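Notes from the Cell: Cables, Covers and a Very Tired Black Strip

Hello again from the back of the Grallcombe shop! I promised last time that I'd write up how we look after the two-arm cell, and September got away from me, so you're getting it now, with apologies to everyone who asked at the open evening.

We've been running the pair on bag packing for a good while (the job list calls it Stustidska, don't ask me how to pronounce it), and it's easy on the arms in some ways. The loads are small and the reach is short. The cables are another story. Every time a wrist turns to get at the bag, the cable has to go with it, and if there's too little slack up top it starts tugging on the connector. Too much and it flops down into the work. I spent a whole afternoon just moving ties up and down until I was happy.
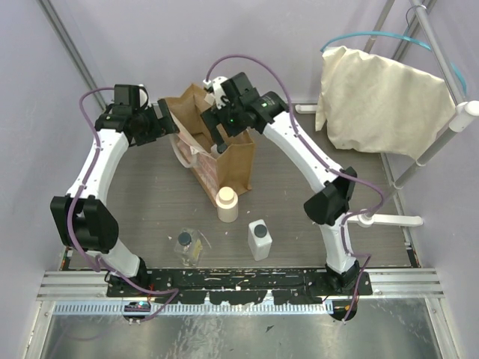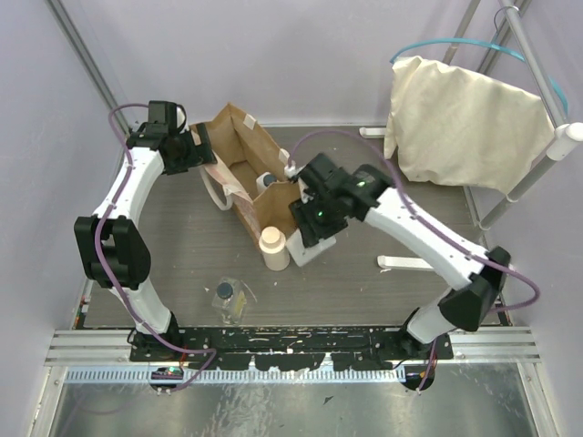
Cable slack is the first thing I check in the morning, before I've even finished my coffee. I run each arm slowly through its full reach and watch the cable the whole way, wrist to base, and I don't let myself look at anything else. You want a nice generous arch over the wrist, like the purple ones have, and then a loop out past the elbow so the joint can fold without pinching. The spot I fuss over most is down by the bases, where the cable has to bend back sharply near the front edge. If a jacket is going to crack, my money is on that bend, so it gets a wipe and a good feel with the fingertips (power off, please!). We swapped one out at 181 hours and the old one was stiff as a twig right there.

Next come the grippers. Paper bags shed more dust than you'd believe, and it collects wherever two black parts meet. A soft brush does it. I've stopped using the air line because it just blows the stuff farther in. After that I close each gripper on a folded scrap of bag and pull. If it slides, I clean the fingers and try again, and if it still slides, the pads get changed. I keep 2 spare sets in the Rokell drawer, and if you take the last one, write it on the sheet!

Screws get checked once a week with the small Dierckx driver, and all I'm after is whether anything has crept. Don't lean on it. The covers are easy to crack and we've been waiting on replacements long enough as it is.

Last thing is the homing check, which takes 10 minutes if the front rack is clean and a lot longer if there's grit in the teeth. Brush first, then home. I still want to replace that scuffed strip along the front, and I've put it on the list for next month along with a fresh box of cable ties.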